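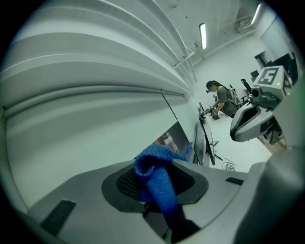 Progress Report to the Krajewska Fund: Hundari Family Relief Program

Feb 19, 2019

Dear friends at the Fund,

Thank you once again for your patience with us over the winter, and for agreeing to let this report come in after the holidays, when we could give it the time it deserved. It covers the period since your grant reached us in October, and we have tried to set things down in the order you asked for: what was done, what it cost, what has been slow, and what we hope to do next. Where we have wandered off the template a little, please forgive us. There was a good deal to tell.

1. Where things stand overall

You will remember that the grant was made to help households in Hundari and the smaller settlement of Numlow that lost their homes or their means of earning a living in the flooding. We had set ourselves a target of 64 families for the full term of the grant. As of this writing, 50 of those families have been registered, visited at home (or at the place they are staying for now) and given their first payment. The remaining families are known to us and are in various stages of having their papers checked, and we say more about that further down.

We are pleased with this, and we think you will be too. It was not a quick start. The first few weeks went almost entirely into visits, and there were evenings when our team came back having driven all day to see two households, one of which had moved in with relatives across the river. But the visits were worth making. Several families told us they had put their names on other lists and never heard a word afterward, and it meant something to them that a person came to the door, sat down, and then came back when they said they would.

2. Direct support to families

Each registered household receives a first payment when its papers are approved and a second one after a follow-up visit. The money is the family's to spend as it sees fit. We do ask, at the follow-up visit, how it has been used, so that we can learn from it, and people have been very open with us. Most of the first payments went to rent arrears, school fees and bedding. A few families put theirs toward stock for a market stall or feed for animals, and one bought a secondhand sewing machine, which we were shown with great pride and which was already set up by the window with a half-finished school skirt under the needle.

Second payments have started. They are moving more slowly than the first ones did, mainly because the follow-up visits take longer than we had planned for. People want to talk, and we do not like to hurry them. There is usually tea. We had allowed for half an hour per visit in the plan we sent you, and that was too little. We have since rearranged the schedule so that each visitor sees fewer households in a day, and the team is a good deal happier for it.

3. School support

The school portion of the grant covers uniforms, shoes, exercise books and exam fees for children in the registered families. The uniforms were ordered from a local tailoring shop in Hundari, as you had encouraged us to do, and the quality is very good. The sizes gave us some trouble. We measured the children in October and the uniforms were ready after the break, and anybody who has raised a child will guess the rest. The shop let down the hems at no charge and exchanged the ones that could not be let down, and we are grateful for it. Next time we will order a size up and save everyone the walk.

Exam fees have been paid directly to the schools, with receipts kept in our office. We have had one school send back a payment because it was made out under an old name for the school. It has been sent again and we are waiting on the receipt.

4. The Evance House

The Evance House, on the Numlow road, is where families can come on weekdays for advice, for help with forms, and simply for a warm place to sit. Your grant pays for the rent, the heating and the part-time front desk position. The front room was repainted before we opened. We also put up shelves in the back room for donated clothing, which comes in faster than we can sort it, and gave the kitchen a thorough going-over so that it could be used for the weekly shared meal.

The meal has become the best-attended thing we do. It began as soup and bread after the advice session and has turned into something closer to a Sunday dinner, except that it is on a weekday and there are never enough chairs. We have asked the parish hall for the loan of some folding ones.

The forms desk has been busier than we expected. Replacement identity papers are the most common request, followed by land and tenancy documents. A lost tenancy agreement can hold up a family's claim with the district office for months, and it is slow, dull work to put right - letters, stamps, a return trip for the stamp that was missed. Our desk now keeps a folder with a sample of every form, filled in correctly, and that has saved a lot of return trips.

5. Counseling group

Eleven people have joined the support group that meets at the Evance House. This is a small number next to the rest of the program, and we want to be frank that we had hoped for more. Some of those we invited were unsure about speaking in front of neighbors. Others could not get away from work or had no one to leave the children with. We have moved the meeting to the late afternoon and set up a play corner in the next room, and attendance has been steadier since then. Those who come have asked for the group to continue past the end of the grant, and we would like to find a way to do that.

6. Spending

The full accounts are attached separately, with copies of receipts, and we will not repeat them all here. In short, the family payments are in line with the budget. Transport is over, for the reasons given above, and heating at the Evance House is over as well, after a cold January and a boiler that needed a new part. Printing and office supplies are under. We would like your permission to move the unspent printing money to transport, and have filled in your request form for this. No other changes are asked for.

7. What has been slow

The families not yet paid fall mostly into two groups. Some are waiting for a certificate from the district office, and there is little we can do there except keep asking, which we do every week. Others are living with relatives outside the area the grant was written to cover. We did not want to decide that question on our own. They lost their homes in Hundari like everyone else, and most of them mean to come back, but the wording of the agreement speaks of families "residing in" the two communities. Could you let us know how you would like us to read that? If it would help, we can send a short note on each household without names.

We have also been slow with the photographs for your newsletter. Many families would prefer not to have their faces shown, and we have promised them that they need not. We will send what we can, with written permission for each one.

8. The next period

Our plans until the next report are as follows:

- Complete first payments to all families whose papers are in order.
- Carry out follow-up visits and second payments for the families already registered.
- Hold 5 evening sessions at the Evance House on tenancy rights, in plain language and with time for questions.
- Order the next round of school shoes.
- Begin talks with the district office about taking on part of the forms desk when the grant ends.

The last of these matters a great deal to us. We have had one friendly meeting so far and a second has been promised. It is early to say more.

We would be so glad to have you visit. The road to Numlow is open again on both sides, and if you came on a meal day you could meet a good many of the families at one table - or standing near it, if the chairs have not arrived. Please give us a week's notice if you can, so that we can let people know and arrange a car from the station.

With our warmest thanks,

The program team
Hundari Family Relief Program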